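Gristwood Household Words: README 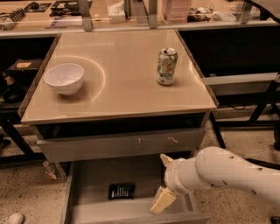 Last modified: Feb 14, 2019

Gristwood is a word list of everyday household terms, made for spelling practice and beginner vocabulary lessons. It has 4000 entries in one tab-separated text file, gristwood.txt.

Columns

word: the entry in lower case, singular unless the word has no singular (scissors, tongs)
room: kitchen, bath, bedroom, yard or any
level: 1 to 3, where 3 is hardest
note: free text, often blank

Sources

Most entries come from the Nosov list, with the duplicates taken out. The yard words were typed in by hand from the Beyene workbook. Levels were set by Hubert Szewczyk and have not been checked by a second person.

Known problems

British spellings were changed to American ones, but 40 entries are still waiting for review. They have "sp?" in the note column. "Drawer" and "drawers" are separate entries on purpose. "Can" is listed only as a noun. Some room labels are a matter of taste, and "bowl" was moved from kitchen to any in version 2.

Loading

The file is UTF-8 with a header row. Older copies of the Lorberg quiz program skip the first row whether or not it is a header, so leave it in.

Changes in version 2

Sorted by word instead of by room. Brand names removed. Empty notes no longer contain a dash.

Corrections go to Hubert. Send the whole row, tabs included.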